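Skivwood剧场开放日：在后台泡了整整一个下午

上次进Skivwood还是去年秋天看木偶戏，坐在倒数第二排，脖子伸得老长。这回他们办开放日，把平时锁着的门全打开了，我当然第一时间报了名！

剧场由一座旧榨油坊改成，观众席只有85个座位，走进去还能看到墙上留着挂滑轮的铁环。带队的是舞台监督Hafiz Liew，嗓门很亮，走路飞快，一路上提醒大家低头（后台过道的横梁真的很矮，我前面那位大哥还是撞了一下）。

第一站是灯光间。梯子窄得只能一个一个上，控台前摆着两把椅子，旁边贴满了手写的便条，哪场戏第几个提示要慢半拍，写得密密麻麻。Hafiz让我们轮流推一次总控，整个舞台从全黑慢慢亮起来，那几秒钟大家都不说话了。我推得太快，被他笑着要求重来一遍。

接着去排练厅。驻场剧团Tumiteo正在排新戏《十七封口信》，讲一个小镇邮差退休前要送完最后17封口信，每封都得当面背给收信人听。导演Gaspard Delorme允许我们坐在墙边看，条件是手机静音。他排戏的办法很有意思：演员先不带台词，只用走路的节奏把一场戏走完，然后才开口。Darmawan Sumampouw演邮差，同一段上门的戏走了四遍，有一遍停在门口迟迟不敲，看得我心里发紧，旁边的小朋友倒是急了，小声喊“敲呀”！演员们差点笑场，Gaspard却说这一声很好，可以想想怎么留下来。
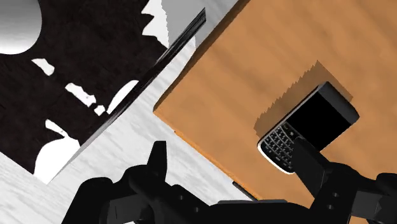
木桌面上的直板手机

中间休息时有热茶和咖椰吐司，我跟坐在旁边的阿姨聊起来，她从剧场开张那年就是会员，看过的戏单装了满满一个饼干盒。她推荐我坐第三排靠左，说那里听得见演员换气。下次一定试试。

后半场是即兴工作坊，由Sekar Subramaniam带。我原本打算躲在后面看热闹，结果第一个游戏就被拉进圈子里。规则是接一个看不见的东西，接到以后要让它变重或者变轻再传出去。我接到的据说是一只鹅，我把它变成了一只不肯走的鹅，传了半天没传成功，笑得肚子疼。Sekar不怎么点评，只在大家开始抢着搞笑的时候喊一声“听对方”，气氛马上就稳下来。后来分组编两分钟的小戏，我们组演一家永远等不到上菜的餐馆，演到最后连“服务员”也坐下来一起等。

最后参观服装库和道具仓。服装按颜色挂，不按年代挂，管理员Azlan Liem解释说，设计师来找衣服时脑子里想的多半是颜色。他做道具也很有一套，现场教我们用茶水把信纸染旧，再放在暖风口慢慢吹。我那张染得太深，像被烤过，还是高高兴兴带回家夹在书里了。

几点小遗憾也说一下：排练厅通风一般，坐久了有点闷；签到处只有一个人，入场排了挺长的队；到剧场的路牌不好认，从巴士站下来要先往回走，过了修车铺再拐进巷子。

《十七封口信》10月首演，票价70元，会员可以提前订。工作坊以后会不会常办还没定，Sekar说看报名的人数。想去的朋友可以先在剧场前台留联系方式，我已经留了，顺便把我妹妹的也写上了，还没告诉她。

2021年3月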